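3. Floor dust as a record of household cleaning

3.1 Study area and sample

The survey was carried out in two districts of Kodville, where most rental housing has hard flooring throughout. Households were recruited by letter in February. Of the 2,394 addresses contacted, 1,682 returned a completed form. The form asked who cleaned the floors, how often, with what tools, and whether the work was shared. It did not ask about income, which was taken from the district register in banded form (Segers and Prins, this volume). 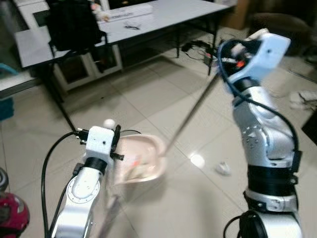 Respondents who reported sweeping every day were mostly in homes with young children or pets. Those who swept once a week or less tended to live alone, and several wrote in the margin that they cleaned when guests were expected. These notes were kept and coded separately by Van Beek, whose scheme has 11 categories. Two of the categories, "before visitors" and "after cooking," account for most of the notes.

3.2 Tiled and untiled rooms

Earlier work by Kirkegaard in Garkano treated the kitchen as the main site of daily floor care. Our returns support this only in part. In homes where the same tile runs from the kitchen into the living area, respondents did not separate the two rooms when they described their routine. They gave one answer for both. Where a threshold or a change of floor covering was present, the answers differed, and the kitchen was swept more often. 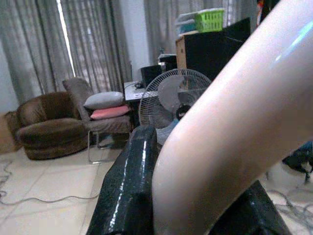 Does a pale floor lead people to sweep more often?

The returns do not settle the matter. Households with pale tile reported more frequent sweeping, but they also had more members on average, and the difference became small once household size was taken into account. Dark floors were too rare in the sample to be examined alone.

The choice of tool was more stable than the timing. Most respondents had used the same kind of broom for years and could not say why they had chosen it. Dustpans were replaced when they cracked or were lost. Very few households reported using a vacuum cleaner on tile, even where they owned one for rugs.

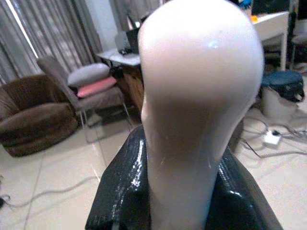
Figure 2. Light-colored floor tile in a room.

3.3 Shared work

The form allowed more than one person to be named for each task. Sweeping was the task most often given to a single person, while washing the floor was more often divided. Van der Linden has suggested that sweeping is short enough to be done without discussion and so tends to fall to whoever notices the dirt first. The Verbeke diaries, which cover a smaller group over a longer period, point the same way. 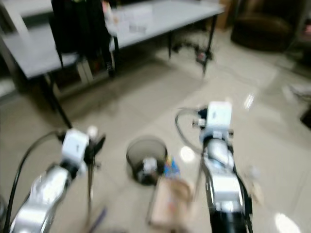
Answers from two members of the same household were available in a limited number of cases. Where they disagreed, each person usually claimed the larger share of the sweeping. We have not corrected for this. The tables in Section 4 use the first form received from each address, and the second forms are held with the Tatier deposit, where they may be consulted on written request to Ineke Prins.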